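The Jacket Goes Last

Deepika Iyengar folds laundry on a white table that comes up to her hip. She used to do it on the bed, and the clothes stayed there until someone wanted to sleep.

She writes household guides for Varma, a small publisher of home manuals, and her latest one gives two chapters to folding. Thirty pages cover shirts and towels. The rest is about what she calls the awkward pile: hoods, linings, anything with two layers that slide against each other.

Lined garments are the ones readers write to her about. The outside and the lining are often cut to different sizes, so when one lies smooth the other bunches. Her advice is to start with the lining. Turn the piece so the inner layer can be reached, find the tag at the collar, and work outward from there with a flat palm.

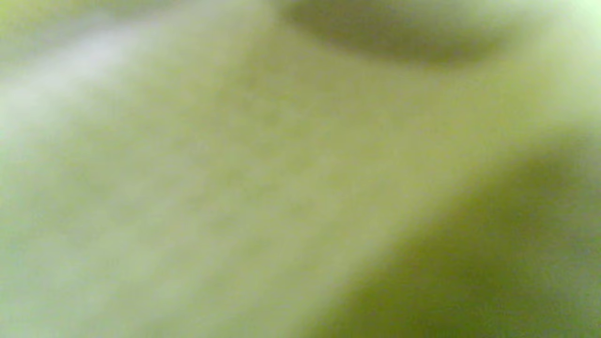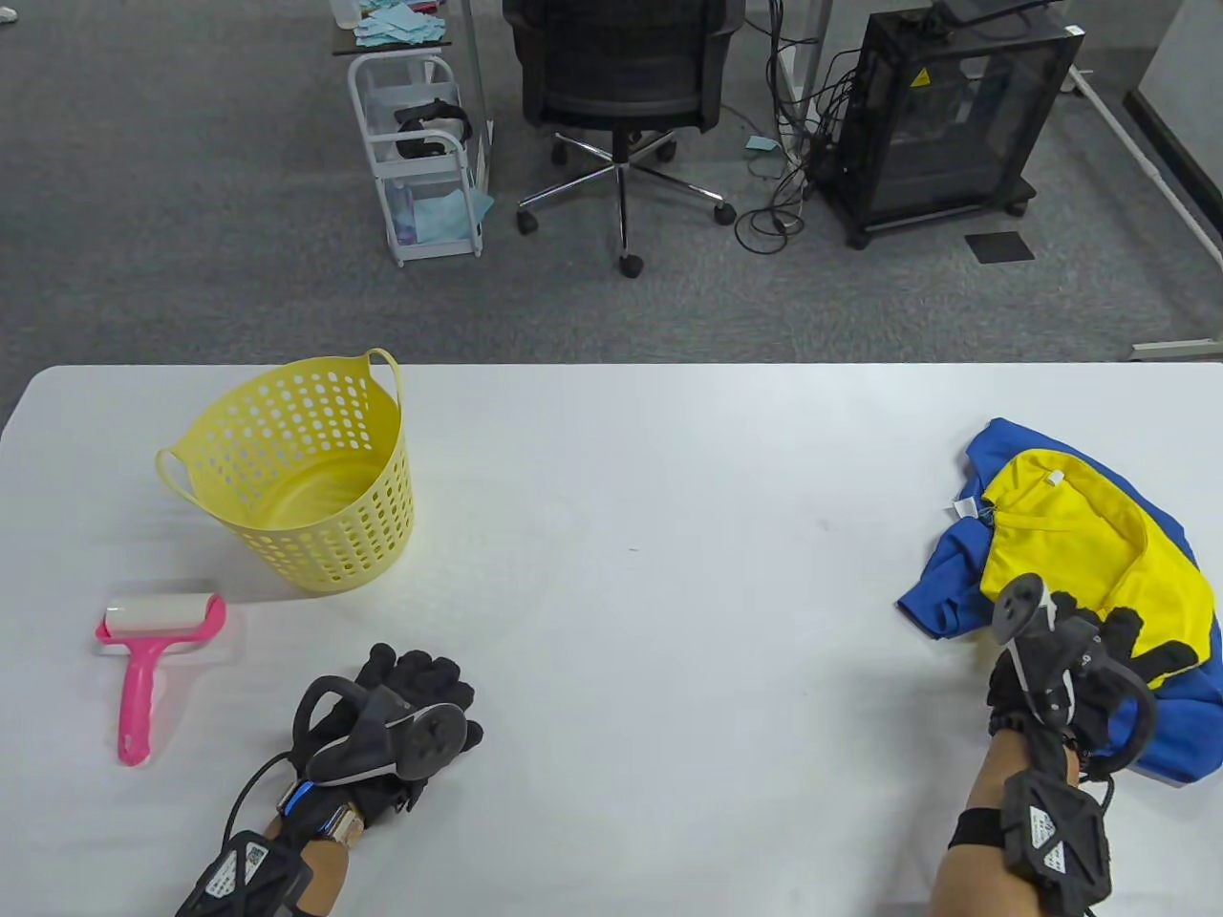
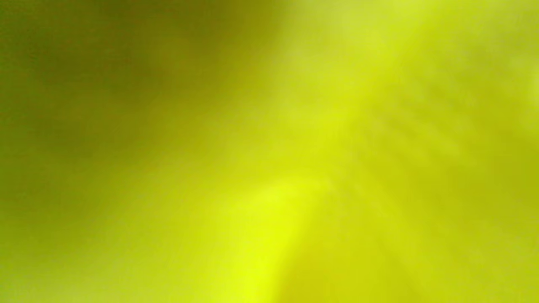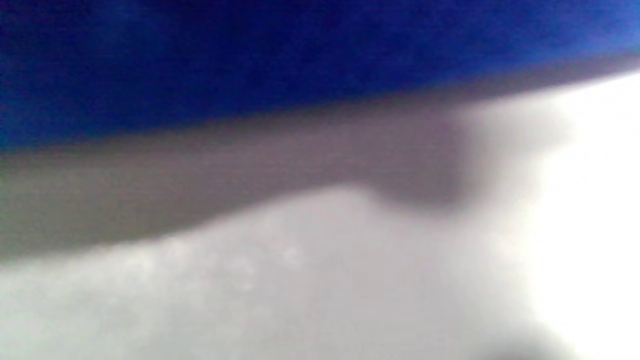 Anitha Salian

The lint roller comes before the fold. Iyengar runs it down the front and then the back, and peels off the used sheet as soon as it stops picking up. Dark and bright colors need it most. She says a royal blue will show every thread from a white towel.

Baskets get a page of their own. She likes plastic with holes in the sides, and handles wide enough for a whole hand. Clean laundry goes in with the heaviest pieces at the bottom.

For a blue garment with a yellow lining, she leaves the blue on the outside and brings each sleeve straight across the back. Then she folds the bottom up to the collar in 2 moves. If the lining shows at the hem, she opens it and starts again from the tag.

The guide comes out in July.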